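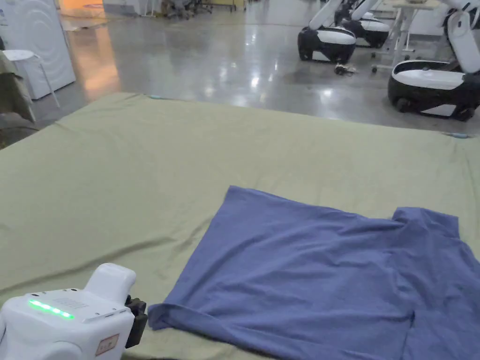
Folding area – monthly walk round, July
Checked by: Lemlem Gebretsadik
Area: Skokby hall, work surfaces, beds and laundry corner

1. Green pad on raised surface
Flat enough, few creases. Smooth down before each shirt. OK

2. Floor
Glossy, so spills are hard to spot under the lights. Walk it, don't just look from the door. Dry on my round. OK

3. Walkways
Bay 6 side a bit tight when people stand along the bed. Keep to one side pls. COMMENT

4. Washing machine
Door seal wiped, hose hand tight, filter last cleaned at 380 cycles. Lint in the drawer again. ACTION – Bresance to send new drawer clip, part 602

5. Lifting
Full baskets two-handed. Max load card missing from the wall, reprint it. ACTION

6. Beds and bedding 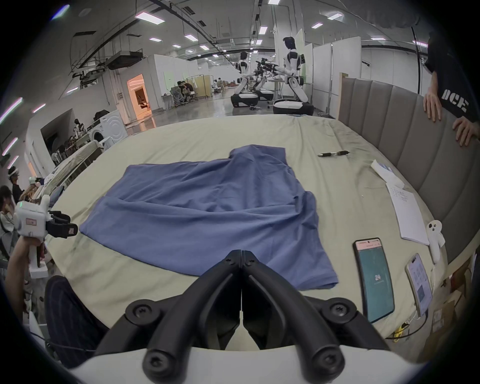
Sheets to be pulled tight and tucked before any folding starts, and changed if marked. Pale one is fine this month, no tears. Headboard fixings tight, gave it a good shake. Main problem is stuff left lying about. Pen next to the blue T-shirt, two phones, notepad, tissue, all on the sheet. Pens go in the tray – we've already had ink on one load and it doesnt come out. Charging cable trailing to the edge as well, so that's a snag risk with people going past. FAIL, recheck before next shift

7. Cables and boxes
Yellow and black cable by the bed needs coiling and a tie. Cardboard boxes beside the bed to go to the Zerum cage or get flattened. ACTION

8. First aid
Kit sealed, plasters low, 27 left. Order more. Eye wash in date.

9. Extinguisher
Pin in, guage in the green. OK

Items 4, 5, 6 and 7 open. Sheet goes back on the hook by the office door, initial when done.
LG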